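Rorent Help Desk
Ticket 1411: Room clocks show wrong time after daylight change
Status: Solved
Opened by: Ga-eun Wi
Assigned to: Samran Suksawat

Ga-eun Wi
The wall clocks on the second floor are an hour behind. I reset two of them by hand last week and both went back to the wrong time overnight. The ones on the first floor are fine. Staff are missing the start of meetings.

Samran Suksawat
Do the second floor clocks get their time from the Tetunum transmitter or from the old one in the stairwell closet? The channel number is on a sticker inside the battery door.
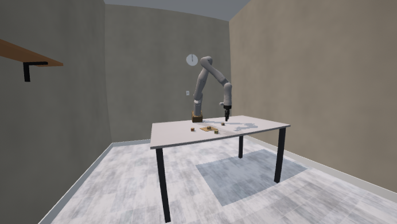

Round clock on the wall, arm over the white table.

Ga-eun Wi
Channel 3 on every one I opened. First floor clocks say channel 1. The transmitter in the closet has a green light and a steady display.

Samran Suksawat
Channel 3 is the old transmitter. It keeps its own daylight saving table, and that table ran out at the end of last year. It sends the wrong hour every night, so hand resets won't hold. Please try this:

1. Open the menu and go to Time, then DST.
2. Change Auto to Manual and set the offset to +1.
3. Save, then hold the Send button until the display blinks.
4. Leave the clocks alone overnight.

Ga-eun Wi
Step 2 gave me "Locked." Hyun-seo Lim found the PIN in the Joo binder and it went through after that.

16/04/2019
Ga-eun Wi
All but one were right this morning. The one by the copier still shows the old time.

Samran Suksawat
Replace the battery in that one and press Receive on the back. It can take up to 30 minutes to pick up the signal.

Ga-eun Wi
New battery worked. You can close this.

Samran Suksawat
Closing. Woo-jin Kwak will move the second floor to channel 1 in May and shut off the old transmitter.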